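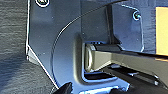
My dishwasher has a phone app. I learned this in August, when the app informed me that my dishwasher would like to be updated, and that until it was updated it would prefer not to wash anything.

I bought the machine from a showroom in Butthorpe, where the salesman spoke of its eight programs with real feeling. I have used two. One is called Normal and the other is what you get if you press the button by accident. The remaining six are apparently for people with crystal.

The machine it replaced was a Barros, inherited with the house, and it had a dial. You turned the dial until it clicked and then you left the room. When it finally started leaking, a repairman named Sushil Prajapati took off the door panel, looked inside for a minute, and told me the part had been out of production for years but he could make something fit. It ran for three more winters on that something.

I called him about the new one. He was polite. He said he could take the screws out, he had the right bit for them, but past that point he'd need a login, and the company doesn't give logins to men with vans.

My neighbor Boglárka Pintér thinks I'm being sentimental, and that the old one used more water than a car wash. She's probably right about the water. She also owns a toaster that sends her notifications, so I weigh her testimony accordingly.

What I object to is the manual. The Barros came with a folded sheet and a wiring diagram. The new one came with more than 80 pages, in which I'm advised on nearly every one to contact an authorized center. The nearest is in Findetti, and I'm number 927 in the queue. I've been washing up by hand in the meantime — the forks come out fine.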